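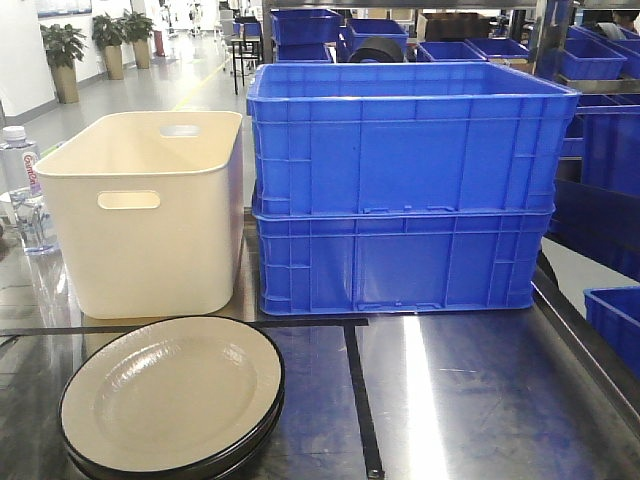 Enamel plates: bin or crates?
Posted in Storage and Packing, May 27, 2022

olmedo_attic
Hi all, longtime reader, hardly ever post. I've got 106 enamel plates to store over the summer, cream ones with a black rim. They came to me in March when Grellia (little lunch place, two doors down from our shared workshop) stopped doing sit-down meals, and I rent them out for picnics and weddings and that kind of thing.

Question is what to keep them in. I can use the big cream bin with the handle holes, or the blue crates with the ribbed sides, which stack really nicely and go on the rack. My heart says crates. My back also says crates, because a bin full of enamel is no joke! But the bin is smooth inside and I keep thinking about chips on those rims. Anybody have years of this behind them?

Kane Tawhiri
Crates, no contest. I do a food stall and mine have been up and down more stairs than I have. Put a folded dish towel on the bottom, stand the plates on edge like records, another towel down the side so they can't lean. Don't fill it to the top or you'll hate yourself.

pantrymoth
On edge?? I'd never. The rim is exactly where enamel chips, and on edge the whole weight sits on the rim. Flat, in short stacks, paper between each one. Mine go in a smooth bin and I just don't put many in it.

Kane Tawhiri
The weight of ONE plate sits on the rim. In your flat stack the bottom one is holding up all its friends. We're going to disagree on this till we're old, moth.

olmedo_attic
Ha, okay, I've started something. Next problem, which is sort of related. The steel table fills up fast once the crates are on it, so when I'm sorting I run out of places to put a plate down. The nearest free spot is the glossy green top on the big machine next to it. It's lovely and flat, but the finish already has fine scratches and smudges all over and I don't want to be the one who gets blamed for more of them.
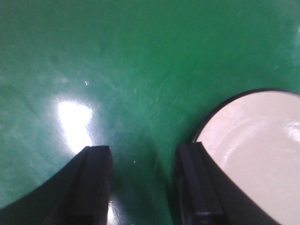
Wendell Marchetti
Keep the plates off that top, please. The bottom of an enamel plate can have little rough spots, especially where it's already chipped, and it only takes one with a bit of grit under it. If you absolutely have to use that top, lay a clean cotton sheet over it first. Shake it out every time too. A sheet with sand in it is worse than none.

pantrymoth
Agree with Wendell for once. Also a gloss surface is slippery, plates skate on it.

olmedo_attic
Sheet it is! I have an old fitted one, so no loss there. I went over to see how much room there really is beside the white part of the machine and it's tighter than I thought. There's a black knob sticking out with arms on it, plus bolts,

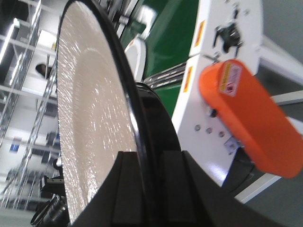 and I can just picture myself swinging a stack around and catching a rim on that lot. So I'd be keeping to the open end, one plate at a time, nothing carried in armfuls.

Kane Tawhiri
One at a time, 106 plates. See you in the fall.

Wendell Marchetti
Slow is fine. I paid $400 for a set once and chipped a good part of it in an afternoon from hurrying. What's the rest of that top like, is it flat all the way across?

olmedo_attic
Ouch, Wendell. And no, it isn't, I should have said. There's a long channel running across it at an angle with shiny metal rods lying in it, and one end goes right up to a slot in the white rim.

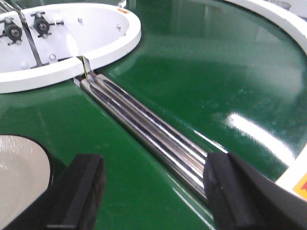
I'd want the sheet pulled well clear of that, so really I've got a corner to work with and that's it. Might be smarter to borrow a folding table from Zistov Hall down the road and leave the machine alone altogether.

pantrymoth
Folding table. Yes. You've answered yourself.

Kane Tawhiri
Folding table, and crates. Towels on the bottom.

pantrymoth
FLAT in the crates.

olmedo_attic
I'm going to do one crate each way and look at the rims in the fall. Does newspaper ink come off cream enamel, by the way? I've got a huge pile of it and no packing paper.

Wendell Marchetti
Mine washed off with dish soap, but use plain paper if you can get it.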